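Under the desks at Trostis

The office fit-out crew at Trostis used to spend most of Saturday on their knees. Now a humanoid robot takes a share of the work under the desks, and Tuấn Nghiêm runs the shift from a chair.

"My back is better," he says. "My day is longer – I write up every desk." There are 91 on this floor.
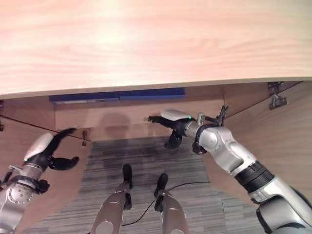

What the crew wants next

Pay has stayed the same. Nghiêm has asked for a new job title and paid training, and expects an answer in February. Two of his coworkers have moved to the Navarro site.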